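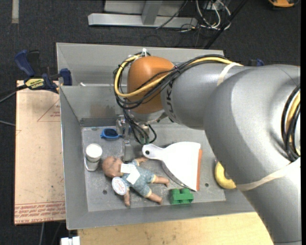 # Evbridge Bin Set: data card and README

Print this page | E-mail this page

Maintained by Warrick Pomare. Last touched in August.

## What this is

A set of 800 recorded attempts at one chore: take a named household object out of a shallow metal bin with an industrial robot arm and put it down somewhere else. Each record holds a still from the fixed camera, the arm's joint log, the object that was asked for, and a result entered by a person.

I put it together because I got tired of reading that machines are ready to tidy the living room. Maybe they are. I would like to see it done with a doll, a dustpan and a banana in the same bin before I believe it.

## What the bin looks like

The still at the head of this file is typical of the set. It has a KUKA arm with a metal gripper pointed down into the bin, and a baby doll stretched out under it with its legs spread. A white dustpan with an orange-red edge lies next to the doll, a green toy block sits by the front wall, and the pair of blue-framed glasses or goggles at the back is partly behind the gripper.

A four-year-old could clear that bin. I say so because the press material for systems like this tends to talk about "clutter," and the word covers everything from a kitchen junk drawer to a few toys on a flat floor. This is the second kind. If your method has trouble with it, please don't tell people it is ready for a garage.

## Files

- `stills/` — one JPEG per attempt
- `joints/` — one CSV per attempt, time in seconds from the start of the move
- `requests.csv` — attempt number and object name
- `results.csv` — attempt number, result code, free-text note
- `split.txt` — 400 attempts for tuning, 400 held back

Attempt numbers match across all folders. They are not in time order. Don't treat them as if they were.

## Result codes

`P` means picked and placed. `D` means picked, then dropped before placing. `W` means wrong object. `N` means nothing came up. `H` means a human hand went in to fix something, and the attempt counts as a failure no matter how it ended.

I have had arguments over `H`. The people at Louro, who tried the set early, wanted those attempts thrown out on the grounds that nudging a doll's arm is "setup." If I pay for a machine to pick things up and I have to rearrange the things first, I've been sold a very heavy pair of tongs. The code stays.

## Known problems

**42 attempts have notes and no code.** The notes are readable and you can probably work out what happened. I have left the code column blank, and your loader should expect that.

**Soft and hard parts on one object.** The request file says "doll." It doesn't say which part to hold. A grip on the clothing and a grip on a leg are scored the same if the doll ends up in the right place. That flatters the machine, and I haven't found a fair way around it.

**Hidden objects.** The arm is thick and it gets between the camera and the bin. In the opening still it partly hides the banana at the right side. If you use the stills alone, some requests can't be answered properly, and a system that answers them anyway is guessing.

**No damage score.** A crushed item placed correctly is a `P`. I know.

## What you should not claim from this

That a robot can do housework. Picking up is the first half of the smallest part of it. Nothing in these files covers deciding where a thing belongs, or noticing that the cup still has something in it, or giving up on the toy and dealing with the spill.

The dustpan is a good case. A `P` on the dustpan means it was moved. Sweeping with it is another job, and I have no data for that one.

Speed is also a poor thing to quote. The joint logs cover the arm's move and leave out the time a person spent getting the bin ready for the next attempt. Starach published a picks-per-hour figure from our logs without saying so. I asked for a correction and got a polite e-mail.

## Where it might be useful

Shop-floor sorting, possibly. A fixed bin, a short list of parts and a person within reach is a fair description of plenty of packing stations, and there I am less doubtful. The held-back half would give you a reasonable first look. Two runs at least, please, and publish both.

## Loading

Read `requests.csv` first, then join on attempt number. Blank result codes should load as missing. One of the older scripts turned them into `N`, and if your failure count looks high, check that before blaming the arm.

## Contact

Corrections go to Warrick Pomare through the Evbridge issues page. I read it on Thursday mornings. Success videos are welcome if they are uncut.

Related items

- Zudley Laundry Set: README and open questions
- Evbridge Bin Set: changes to the result codes
- Notes on the Louro trial
- Why we stopped reporting picks per hour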